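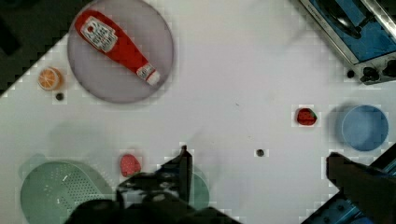 Taller de juego simbólico, unidad 3: la cocinita
Apuntes para el grupo de Aasen. Lunes, 12 de agosto de 2024

El tema de hoy es el orden de la mesa de juego. Antes de cocinar, el niño nombra cada alimento: fresa, frambuesa, naranja, kétchup. Después decide dónde lo pone, en el plato, en el bol o en el colador.

Vocabulario: escurrir, servir, partir por la mitad, encender el fuego.

Duración de la actividad: 20 minutos. El adulto pregunta poco y espera la respuesta.

Tarea: escribir tres frases con «encima de» y «al lado de».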